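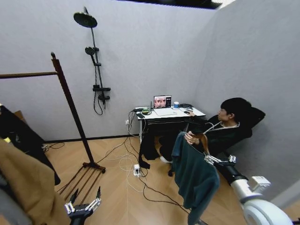
Travel Notes > Day Trips > Mills and Makers

The Hulanier knitwear mill in Elport opens its doors twice a year, and I've been trying to get on the July tour for ages, so you can imagine how early I was at the gate! I'd gone in expecting yarn and noise (and got plenty of both), but the part I keep telling people about is the sweaters themselves. A dark teal one on a brown wooden hanger won me over completely - it's a color I never wear and now want in everything.

Our guide was Madalena Bastos, who grew up in Bragança and learned to knit there from her aunts. She took us through the yarn store first, all cones and shelves and that lovely sheepy smell, then into the knitting hall, where you have to shout. The oldest machine still running is 68 years old and sounds like a train going over a bridge. I could have stayed with it all morning.

Upstairs is the linking room, where collars get joined on by hand, loop by loop. Leonor Garcia let me try one. I did around 10 loops before I dropped a stitch and she very kindly took it back off me - she can finish a collar while chatting about her garden.

Lunch was soup in the canteen, and then the seconds shop, cash only. I came out with a gray scarf for my sister and socks for me. The bus back to Stimham takes 50 minutes and the last one leaves early, so check before you go.

Recent posts
A wet weekend in Stimham
The Elport ferry and where to eat after
Button museum, second visit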